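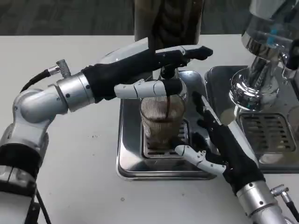 Bought the Tralura hand gloves for our college robotics club in November, three sets, $76 a set, and we've now run them long enough to say something useful. Short version: good for glass, annoying to fit, would buy again but only in black. Our station for the Skoltska is the drinks task, cup on the grate under the spout, one hand each side, don't drop it, don't squeeze it over. Ribbed glass is mean for hard plastic fingertips. With the gloves you can have the right hand's fingers on the side of the cup while the coffee is running and it sits there nice and calm. The thumbs stay bare on ours, white plastic and little screws and all. More on that below.

**What you get**

Two gloves, a strip of spare hook tape, a card with fitting instructions in very small print. No bag. Matte black fabric, thin, a bit stretchy. Smells like a new backpack for a week.

**Fitting**

Slow. First time took me a whole club session and I swore at it. You go finger by finger and the fabric catches on every joint. Do the pinky first (learned this on set two). Thumb sleeve is too short for our hands so we cut it off and taped the edge, hence the bare thumbs. Tralura says the thumb sleeve is "adjustable." It isn't. Half a star gone there.

Also it bunches up over the knuckles. Doesn't seem to hurt anything but the freshman on teleop kept pulling it flat between runs, and that's wear on the seams.

**Grip**

Reason to buy. We keep a run sheet for the club, 257 runs on the cup task with gloves so far. Slips went way down compared to fall when we had nothing on. I'm not going to put a percentage on it bcause we also changed the approach angle in the same month, so take it as a strong feeling. Paper cups, no real difference. Ribbed tumblers, big difference. Anything shiny and round, big difference.

Before these we tried the Dulov fingertip caps. Cheaper, grippier for a day, then they roll off. Found one in a drip tray. Never again.

**Bare hands vs gloves**

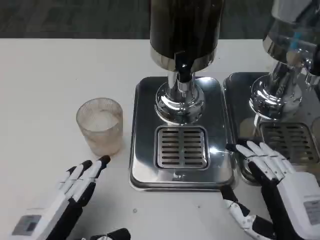

Bare is still what we use for setup and calibration. You can see the joints, you can see if a finger is lagging, and the label on the back of the hand is right there when you need to check which one you've got (we have mixed them up, yes). Gloved, you're guessing. So our routine is calibrate bare, practice positions with an empty cup, glove up, then liquid. Adds time. If your club only gets the room for an hour, think about that.

**Coffee and cleaning**

They do pick up coffee. Black hides it. One of the other teams at the Makris scrimmage had the gray ones and they looked awful by lunch. Hand wash, cold, dry flat overnight. Don't use the dryer, we shrunk one and now it's a rag for the table. Stitching is holding on all but one, index finger on the left glove of set one, small split near the tip. Sewed it. Fine.

**Would it suit your team**

- Glassware or metal tasks: yes, get them
- Blocks, boxes, paper cups: skip it, save the money for a spare cable
- Hands with fat thumbs: bring scissors
- Shared hands that come off and on alot between students: hmm. Fitting will eat your evening

Check the Skoltska rules before you order, coverings have to be declared on the tool sheet and ours nearly got missed. Our total budget for the year was $2,164 and the gloves were one of the few things in it we didn't argue over afterwards.

4 out of 5. Would be 4.5 with a thumb that fits. Ordering one more set after break, will update if they've changed the sleeve.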